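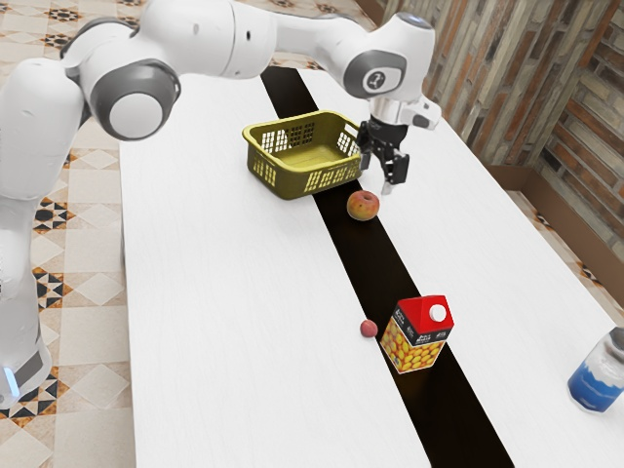
Wellholm Fixed-Leg Work Table

White laminate top on a welded steel frame. Suited to packing, light assembly, inspection and school workshop use. Made by Dallari and sold under the Wellholm name.

Top
The core is dense particleboard with high-pressure laminate on both faces, which keeps the board flat when room humidity changes. Edges are sealed with 2 mm ABS banding. The surface resists most household cleaners and short contact with alcohol. Do not use acetone, bleach or scouring pads. Hot tools need a mat.

Frame
Square steel tube, powder coated. Legs bolt to the frame with M8 screws and have leveling feet for uneven floors. Retighten all leg bolts after the first month of use and again whenever the table is moved.

Load
The rated load applies to weight spread evenly over the top. For vises, presses and other point loads, order the Rodex under-top plate and place it directly beneath the mounting holes. Drill from the laminate side with a sharp bit and a backing block. Seal the cut edge with clear silicone before fitting hardware. Damage from unsealed holes is not covered.

Joining tables
Tables of the same depth can be set end to end with the Ertürk joining kit, sold separately. One kit joins two tables. Level both tables before tightening the kit, or the seam will show a step.

Delivery
Shipped flat in two cartons, top and frame packed separately. Allow up to 8 working days for stock sizes. Custom lengths are cut to order and cannot be returned. Check the corners of the top before signing for the delivery and note any damage on the carrier's slip.

Assembly needs two people, a 13 mm wrench and a level. The wrench is not included.

Spare parts
Leveling feet, leg bolts, end caps, touch-up paint (gray or white)

Related items
Rodex under-top plate
Ertürk joining kit
Wellholm lower shelf
Wellholm cable tray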